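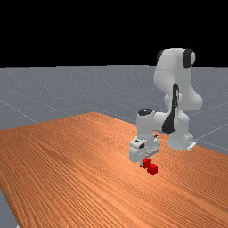 Sabina Charvát said that it was the same fish, and that I should stop before I made a fool of both of us. She said it by telephone, at seven in the morning, and I could hear that she was eating.

"It is the Stovora goby," she said. "It has lived for a while in dirtier water. That is all."

"The Stovora goby has no yellow on the first dorsal fin."

"Then it has eaten something yellow."

I had the fish in front of me, two of them, in a jar with a label in my own handwriting. They came from the mouth of the Pîrvu, 200 kilometers from any place where the Stovora goby was known. The man who gave them to me had caught them by accident, with shrimps, and he wanted only the jar back.

I should explain that Sabina and I had shared one microscope for many years. In October of our second year at the institute she found a new goby and named it after the harbor. I had held that same fish in my hand a week before her, and I had put it back in the bucket. We never spoke of this. She was not unkind about it, and perhaps it would have been easier for me if she was.

"Send me one," she said finally.

"I will bring it." 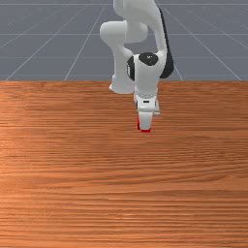 The fin rays had to be counted twice, once by each of us, and neither was allowed to say the number aloud. This was our old rule. Sabina went first, with her glasses pushed up in her hair, and I waited on the other side of the big wooden table. Behind her the floor was flat and gray, with thin white lines on it, and I followed one line with my eyes to the end and back again, so as not to look at her face. A person can learn too much from a face. When she moved her chair I took my turn, and my hands were not as steady as I wished.

We wrote our numbers on two pieces of paper. They were the same number, and it was one too many for the Stovora goby.

She took down her old notebook, the one with 300 fish in it, and she turned the pages for a long time. Outside the Bara ferry was coming in. I remember that I was hungry.

"You will need more than two," she said. "A young one also, if you can get it. The people in Derkiscombe will not print it with two."

"I know."

"And you must return the man his jar."

"I know this also."

She closed the notebook, but she kept her hand on it — the left one, with the scar from the dredge.

"It was in your bucket," she said. "Mine. I took it from your bucket."

I said that the ferry was early today, and she looked out and agreed that it was.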